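Jan 6, 2022 – dye bench, Clevstead

Iron and oak gall again, second go at a proper deep grey on wool. Very pleased with this one! Bath was 2000 ml rainwater, 500 g wool from the Haberkorn cone (scoured the night before), galls crushed and simmered, then strained through the old muslin. Smelt like a wet cricket pavilion.
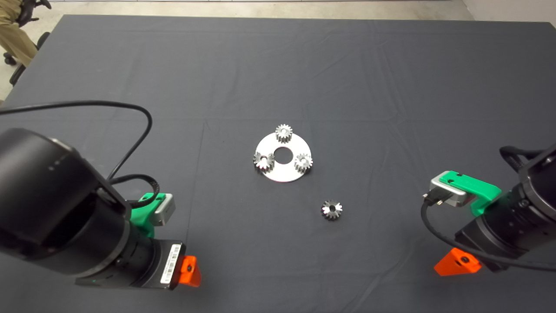
Left the wool in the tannin overnight before it went anywhere near the iron. I rushed that in August and got streaks. Dry weight came back at 485 g afterwards, so a bit of lanolin must still have been hanging on after the scour.

Iron went in a pinch at a time, stirring between. The first pinch gives a lilac grey, really lovely, and I nearly stopped there. Pulled a small hank out at that stage and labelled it Gamine 1. 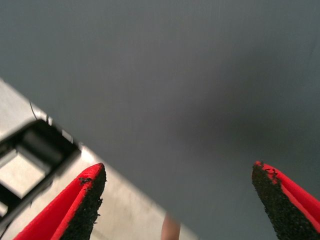 Bernd Hagedorn reckons we should keep the iron under a tenth of what I used and go back in twice. Worth a try, as the handle on the darkest hank is slightly harsh. Rinse water ran clear after the fourth change.
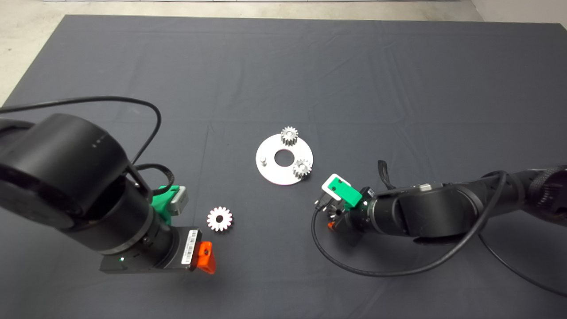 Drying next, and I want to do it flat this time. Last batch of woven samples went over the rail and the marks never pressed out. You get exactly that look on the dark grey mat under the white disc, a crease running across and a fold down near the middle, and on a plain cloth the eye goes straight to it. Roll on tubes from now on.

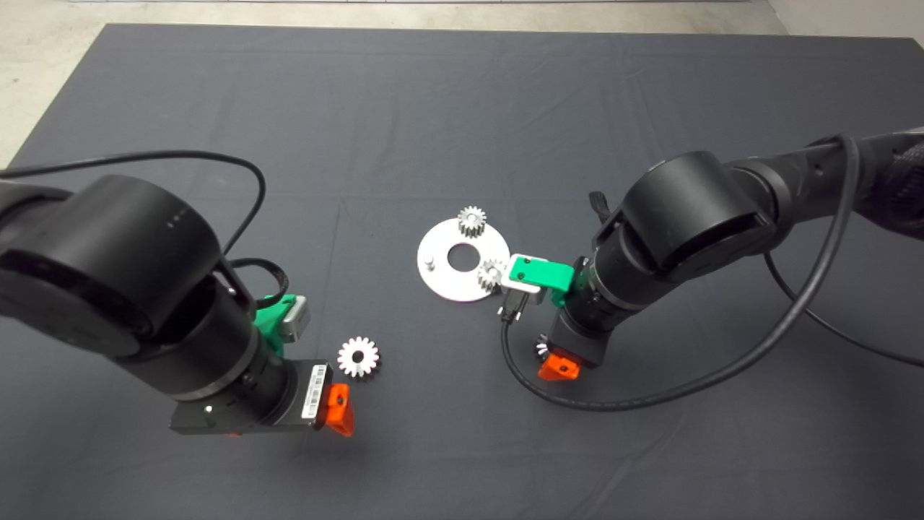
Greens for the Fliltora blanket: weld first, then a short dip in the indigo vat. Trial hank of 200 g came out a soft pond green and I love it. They did ask for something brighter, though. The green mount on the arm's wrist is nearer what they mean, and I can't see weld getting there without a lot more yellow underneath. Try chalk in the weld bath. Also order alum, nearly out.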